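The Basket Before the Wash

In the town of Tredau, Delia Buzatu gives a small class about the care of clothes. She has taught it for 8 winters, always with the same white table and one basket with cream walls and a grey rim. Everything her pupils learn begins with what is inside.

"People buy very good soap and then they push everything in the machine like potatoes," she told me. Her own way is slower. Each piece comes out of the basket alone, is opened on the table and looked at from both sides. Only after this it goes to its pile.

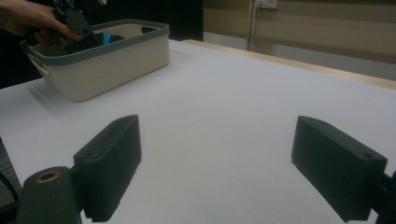 Dark cotton and blue print

The most difficult guest of the basket, in her opinion, is the black T-shirt. Black cotton becomes tired quickly. It takes fluff from towels, and after many washes the knit has a soft, dusty look which no iron can remove. Her pupil Florin Stanciu keeps his black shirts apart from all other things and washes them in cool water, with the inside turned out.

A shirt with a bright print asks for more care. Blue stripes over a black ground look strong, but where the cloth stays bent for a long time, the print can crack along the fold. Delia does not like to see such a shirt left in a ball. 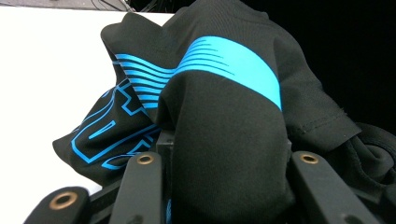 She takes it by the shoulders, shakes it two times and lays it with the front down. The sleeves go in first, then the sides, and the hem comes up to the collar. The palm must do the work, she says, and the fingertips only help at the corners.

Radu Costache, who came to the class in December, found this too strict in the beginning. At home he has a drawer where, he admits, the shirts were living like cats. Now he folds in the evening with the radio on, and it takes him less time than he feared. His socks are still waiting for their turn.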